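Been a project director on office moves and fit-outs for a long while now, and a younger colleague asked me what the job is. I gave her a bad answer over a sandwich. Longer, possibly worse answer follows.

First thing. On the org chart I sit between the client and the contractor. In practice I sit in a borrowed chair next to a photocopier, and both of them walk past me to argue with each other.

The current one is Hudgate. Old insurance building, 397 desks going in, two floors of meeting rooms, one staircase everyone hates and wants kept.

The client is Gurneo. They are very nice people. They have a workplace strategy. I have read the workplace strategy. It says "neighborhood" 173 times, and I only know that because Parviz Kazemi ran a search during a call when he should have been on mute.

Parviz is our cost manager. You can tell how a meeting is going by whether his pen has its cap on.

Week one, the client lead, Teresa Moriarty, told us the move date was fixed and the budget was fixed and the scope was "open to conversation." I wrote that last part down and drew a box around it.

Every project director has a story about the thing that went missing from the scope. Mine on this job was the comms room. Everyone had it on their drawing. It was in no one's price.

The contractor thought the landlord was cooling it. The landlord thought the tenant was cooling it. The tenant thought it was a cupboard.

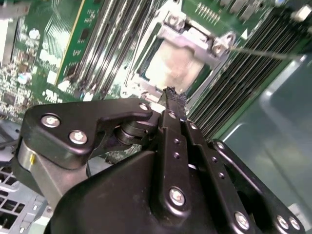
So we had a meeting about the cupboard. Fourteen emails to set it up, and then the man from the landlord's side dialed in from a train and said "agreed" to something right before a tunnel. We are still discussing what.

Anum Cheema, who runs building services for us, drew the whole thing on the back of a fire drill notice. Supply air here, return there, power from this riser, stop talking. It's the best drawing on the project. It has a revision number now.

A word about revision numbers. If your drawing is at revision P2, people ask when it'll be finished. If it's at P19, people ask what went wrong. Somewhere in between there's a sweet spot and I have never once seen it.

Someone replied asking if I use software for all this. Yes. We have a platform for drawings, a platform for site questions, a platform for approvals, and a spreadsheet Fouzia Rizvi keeps on her own laptop that has the correct answers in it.

Fouzia is the planner. When she goes on vacation the end date moves. I don't know how. She says it doesn't. I've seen it.

Risk registers, then. I like a risk register. Ours opened with "weather" at the top, for an indoor job. The comms room wasn't on it anywhere. We fixed that on the morning of 07/05/2022 and by lunch it was red and had my name next to it, so let that be a lesson about volunteering.

People think the hard part is the building work. The building work is fine. You hire good trades, pay them on time, keep the elevator running, and walls appear.

The hard part is a chair. I have spent more hours on the chair at Hudgate than on the fire strategy. There were two finalists. They were the same chair. One had a slightly different lever.

We put both of them in reception with a sign-up sheet so staff could vote. 300 votes came in. Most of the comments were about parking.

Teresa picked the one with the better lever. I've sat in it. I can't find the lever.

Before this I did a job called Ernemeck, a lab building, and the director above me was Nighat Soomro. She had one rule for site meetings: if you say "ongoing," you have to say what happened since the last time you said "ongoing." Meetings got very short. A couple of people got very quiet.

I stole that rule. At Hudgate it lasted until the ceiling contractor started saying "progressing."

Nighat also taught me to walk the job before the meeting and say nothing about it until someone tells me something that's wrong. It's a mean trick and I do it every time. "Level four is closed up." Is it? I was up there at seven with my coffee and I could see a lot of pipe.

On consultants: we had Jafri in to advise on the move itself, crates and labels and who goes when. Very calm outfit. They asked the sales floor to clear their desks down to a single crate each. The sales floor asked to speak to someone senior. That was me, in the borrowed chair.

For the record, a person can own nine mugs. I've seen the crate.

So, is it a good job? My colleague did ask that too. I like it. I like the bit when the lights get switched on floor by floor and everyone goes a little silly. I like Parviz putting the cap back on his pen.

I could do without the word "neighborhood."

We hand over in December. The comms room has cooling, in the price, in writing, paid for by someone who isn't me. The cupboard next to it turns out to need a door, and I've just been sent a calendar invite called "Door."

Update: the door meeting has been moved. Clashes with the chair.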